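## 4. What changed at the benches

### 4.1 Setting and approach

The Sisormont site makes and repairs small fittings, and the part of it that concerns us is the bench area, where people have for a long time picked up one small part after another, turned it over, decided whether it was good and put it where it belonged. It is quiet, fiddly work, and those who do it well tend to be proud of it, though it took us a good many cups of tea to hear anyone say so. When Darance, the parent firm, decided to bring robot arms to the benches, it did so in 2 stages: a rehearsal period in simulation, during which bench staff could watch and comment on the planned movements, and then the working stage on the floor.

We were lucky enough to be welcomed in for both. Our material comes from interviews, from long stretches of sitting nearby and trying to keep our elbows out of the way, and from the comment book that staff kept during the rehearsal period. The book holds 658 entries, some of them a single grumpy word and some running over the page, and it has been the most generous source we could have hoped for. The first entry is dated 09/06/2022, and it asks whether anyone planned to move the kettle.

### 4.2 Rehearsing the pick-up

The rehearsals were run on a software package called Dredia, shown on a large screen beside the lunch tables. We had expected this to be a formality, and we suspect the engineers had too. What happened was that people took to it with real interest, coming back with a sandwich in hand to see how a pick-up had been changed overnight, and arguing kindly (and now and then not so kindly) over the angle of approach. Much of the talk centred on the short moment before contact, when the fingers are over the part and have yet to close. To an outsider it is barely a moment at all. To somebody who has done the same reach by hand for years, it holds most of the judgement in the job, and the comment book returns to it again and again.

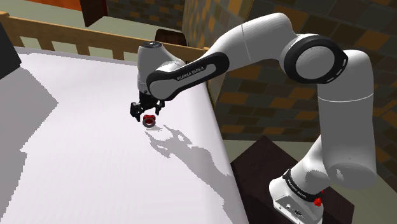 **Figure 1.** Simulated Franka Emika arm with its parallel gripper over a small round object, red on top with a darker grey base.

Clémence Renaud told us that she could have talked about that reach for a whole afternoon, and that until the rehearsals no one at work had ever wanted her to. She went on to say that her own hand slows down before she knows why, and that she had to watch the arm do it wrongly before she could put the reason into words. "It came in as if every part was the same part," she said. "Mine never are. You feel for the one that's sitting a bit funny."

We have come back to this remark many times while writing, as it says something that we found hard to say ourselves. The rehearsals gave people a way of describing their own skill, and the description then went to work elsewhere. Several of the suggestions in the comment book were taken up by the engineers, who were open and good-humoured about where the ideas had come from. The book itself, however, was never mentioned in the paperwork that set out the new roles, and the staff noticed.

### 4.3 Minding, and being minded

Once the working stage began, the daily job was renamed. Bench hands became "cell minders", each looking after 2 arms, with a target of 300 parts checked in a shift. The tiring side of the work eased a good deal, and we don't want to hurry past that, for sore wrists and stiff necks had been a steady topic at lunch and they came up much less often afterwards. Tuấn Đinh described driving home without having to shake out his fingers at the lights, and he smiled broadly as he told us.

He was less cheerful about the new kind of attention the job called for. Minding means waiting for something to go wrong, and the waiting has its own weight. Under the old arrangement, a chat with your neighbour fitted easily around the movement of the hands. Under the new one, people were spaced farther apart and listened for Rey, the alert system, whose chime several of them said they now heard in the supermarket. Newer staff felt this differently again. They had never learned the reach by hand, and when an arm stopped over an awkward part they would often call an older colleague across the floor to look at it, a favour that had no line on the shift sheet and was given freely all the same.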